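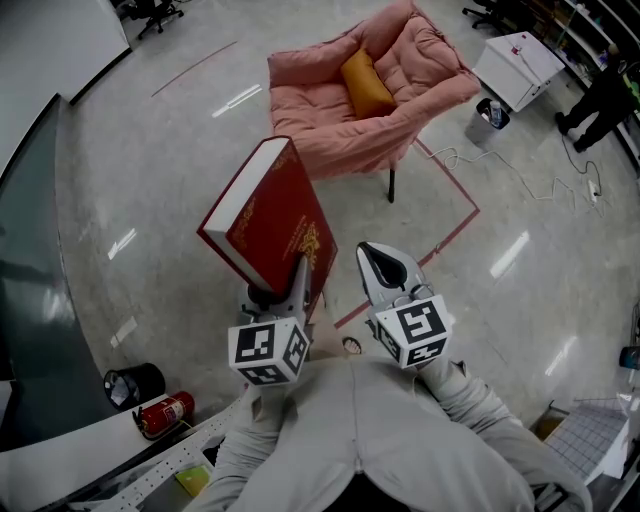

Kolbridge Reading Corner

README, revision 4

Contents

This set covers one household activity: putting a reading corner back in order. A session involves a lounge chair, a pillow and one or more books. The room layout was drawn up by Raltex; object lists and labels are kept by Zitus.

Size

200 sessions, 26 books, 2 chairs. Books are listed by cover type (hardcover, paperback) and main cover color. Titles are not transcribed.

Activities

place_book – book goes onto the seat
remove_book – book leaves the seat and goes to the shelf
set_pillow – pillow is set against the back cushion
clear_chair – everything comes off the chair

Labels

Each session has a start state, an end state and one activity name. The pillow is labeled "centered" when it leans on the middle of the back cushion, otherwise "offset". A book still in hand is labeled "held" regardless of its distance from the chair. Tilt is not recorded.

Chair position

Floor tape gives the reference outline for the chair. Check the chair against it before each session. Sessions in which the chair moved are kept and carry the flag chair_shift.

Known issues

Thick padding makes the seat edge hard to define. Labels from the Bednárik pass used the front of the cushion; later ones use the lowest point of the seat. The two do not match and should not be mixed.

Glossy floors show ceiling light reflections – do not label these as objects.

Paperback counts for January are still being checked.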